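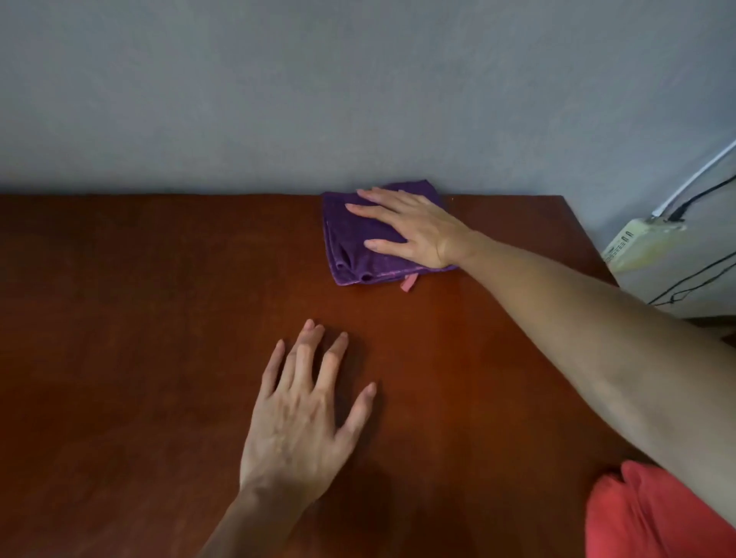
# Four grippers and one very patient table

The lead tester at Dumholm talks fast, and faster still once the subject turns to fingers. Her group has spent the winter trying out grippers for household work, and the job they keep coming back to is wiping a table with a folded cloth.

"People expect us to start with cups and bottles," she says. "Cups are lovely! A cup tells you where it is and it stays the same shape. A cloth changes every time you touch it, and I think that's why I like it so much."

The group began by watching people. How does a person hold a cloth against wood? Usually with an open palm and spread fingers, she says, and often with the other hand planted on the table while the working arm reaches out. None of the four grippers on her bench has a palm.

"So we had to decide what we were comparing. You can pinch the cloth and drag it, or you can push down on it and let friction carry it along. Those are two very different jobs, and a gripper that's great at one can be hopeless at the other."

The first candidate was the Pallum two-finger, a parallel gripper with flat rubber pads. It picks up a folded cloth without fuss – she calls it the best pincher of the lot – but once it starts dragging, the fabric bunches up behind the pads and half the table goes unwiped. The Nivance three-finger did better. Its fingers open wide enough to lie nearly flat, and with a slow controller setting it can press a cloth down over a decent area.

"We ran 600 wipes on the Nivance and I was grinning for most of them," she says. "It isn't a hand. But you see it spread out and lean in, and you think, oh, it's getting the idea."

The other two are the group's own builds, both with soft silicone fingers. One lost a fingertip after 19 wipes. The other is still going and has become something of a favorite in the lab, though it leaves a strip along the wall that it can't reach.

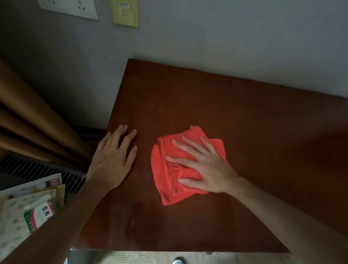 Pressure was the next surprise. She had assumed that more force would mean a cleaner table, and up to 9 newtons that held. Past 13 the cloth stuck, the arm pushed on regardless, and the fold rolled over on itself. The fix came from the controller side, where a colleague swapped a fixed path for one that eases off whenever the sideways force climbs.

"That change did more for us than any new gripper," she says. "I'd been staring at fingers for weeks and the answer was sitting in the wrist."

Then there were the cameras. The group compared a wrist camera with one mounted at head height, looking down over the table. The wrist camera is wonderful for finding the edge of a fold, but as soon as the gripper presses down, the cloth fills the whole view. From above you see the arms, the edges of the table and how far there is left to go, though glare on a glossy top can hide a smear completely. For now they use both, and switch to the wrist view only for the pickup.

Was there anything she would do differently?

"Start with more kinds of cloth. We tuned everything on one thick towel, and then somebody brought in a thin one and every number was off. Colors, too. A red rag on red-brown wood is a lot harder for the software to pick out than a purple one."

The arm itself, a Garcia with seven joints, has had few complaints. It's slow at full reach, and she would like a quieter elbow, but it repeats a path well and it shrugs off a bump from a chair. Her next round will add a second arm to hold the far corner of the cloth while the first one wipes. She has already cleared the bench for it, and she has been putting off the wiring until the new brackets come in February.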